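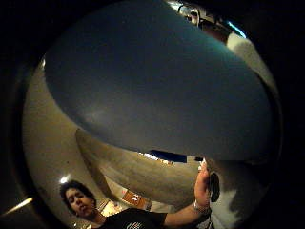

Hanley wrote on 07/04/2025:

> I still think the doors should open at noon. When we did the Plistach
> launch the buyers came early, looked at everything and left before the
> speeches, and the bloggers came late and missed the demos. If we open
> at noon we get both groups. Also, can someone confirm the guest limit?
> The venue page says 300 but the contract I was sent has no number in it.

The limit is 300 and it includes our own staff and the caterers. I called the venue this morning and they are sending a corrected page for the contract. Please don't send out any more invitations until I have it in hand.

On the doors, I would rather keep them at 2. Stüber can't get their truck to the loading dock before 9, and the last time we used them the lighting took most of the morning. If we open at noon, the crew will be eating lunch on the stairs while guests walk past them. I don't mind a short early hour for buyers only, if the Misska people agree to staff the tables for it. They have not answered me on that yet.

Other open items:

Gift bags. We ordered 1,000 of the small cards and will use far fewer. The rest can go to the May event, so please don't let anyone print the date on them. The bags themselves are plain and the Misska sticker goes on the front, near the top. Last time half of them were on upside down.

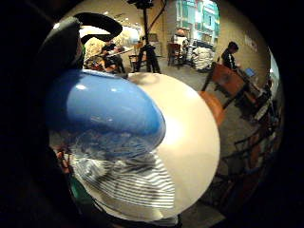 Stickers are coming straight from the printer to the office, not to the venue. If they come to the venue they will sit in the mail room, as the signs did last spring.

Sign-in. Two tables, one for press and one for everyone else. Hanley wanted a single list on tablets, and I'm fine with tablets, but I want a paper copy at each table as well. The wireless in that lobby is poor and the venue won't promise anything better.

Photographer. Booked from doors to close. I need the shot list from the Misska side before the walk-through. What they gave me so far is a page of adjectives. I asked for product names and which people they want standing next to which display.

Catering. The menu is final except for the cold drinks. We are over budget there by the price of the second bar. My suggestion is to drop it and put water stations by the windows. If you object, please reply to the list and not to me alone, so I don't have to forward it.

Plistach has asked whether they can borrow the tall display stands the day after. I said yes as long as they pick them up themselves and sign for them.

Next call is at the usual time, same dial-in number.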